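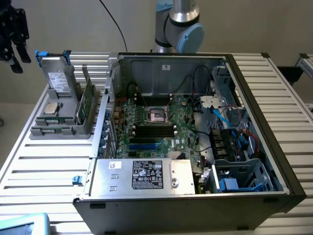
Print | E-mail

Katene thermal paste, 2 g syringe
Urmas Lapiņa, 17/05/2023

Katene paste is gray, fairly stiff, and spreads best at room temperature. I used it on an older office desktop under a 100 percent load and logged no throttling.

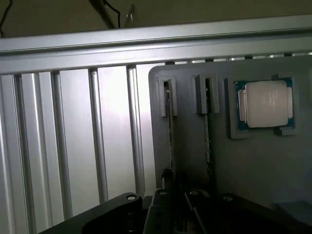
Aluminum rail and ribbed panel.

The Vevulent compound it replaces is thinner and easier to wipe off. Katene needs alcohol and a second cloth.

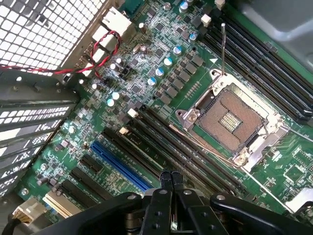 Agnese Paju wrote in to say that her syringe separated after a summer in a drawer, and that kneading it did not help. Mine was stored cap down and shows no oil at the tip.

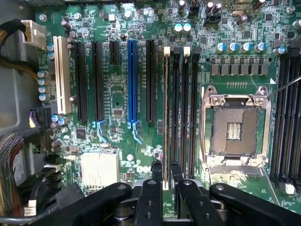 The cap is the weak point. It has no thread and works loose in a bag. Buy it for bench use; for field work, the Prilto tube closes better.

Related
Prilto tube, long-term notes
Cleaning cloths compared
Brarnstead parts fair, July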